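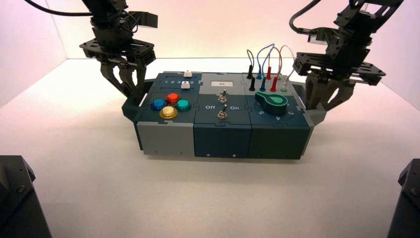

Figure 2. A low, wide control box with an angular side bracket.

3.2 Night air and the opening of roof vents

We now turn to the part of the study that surprised us most, the hours between dusk and first light. Growers at Joretthorpe and Uvimthorpe have long held that a glasshouse should be shut tight at night, and the older handbooks say the same. Our logs tell a richer story! Over the growing season we collected 3862 night-time readings of leaf wetness, air temperature and humidity from 7 glasshouses, and in nearly all of them the tomato leaves stayed wetter for longer when the vents were kept fully closed.

The effect was clearest in September, when the days were still warm and the nights had begun to cool quickly. Moist air given off by the plants in the evening had nowhere to go, and it settled on the upper leaves first. Opening the ridge vents by a small amount soon after sunset shortened the wet period, at the cost of a slight drop in air temperature. Of the 1481 readings taken with the vents partly open, very few showed water on the leaves after sunrise. We had expected a much weaker result.

Control boxes (Figure 2) are common in commercial houses, and most growers set the vents by temperature alone. We think this misses something. Temperature and humidity part company just after dusk - the thermometer is still reading a comfortable value while the air near the crop is close to full. A humidity rule, even a crude one, caught this moment well in the Uvimthorpe houses.

The Sjöberg index, which combines leaf wetness with the temperature of the leaf surface, gave a good fit to the pattern of grey mould seen later in the season. It did less well in the two oldest houses at Joretthorpe, where draughts through loose panes made the readings jump about. We left these houses in the main analysis, but they are also shown separately in the appendix.

One detail deserves a closer look. Plants in the Plindar trial rows, grown at a wider spacing, dried sooner than their neighbours under every vent setting. Spacing was never meant to be part of this work, and the rows were few, but the difference was large enough to see on the raw plots. We return to it in Section 4.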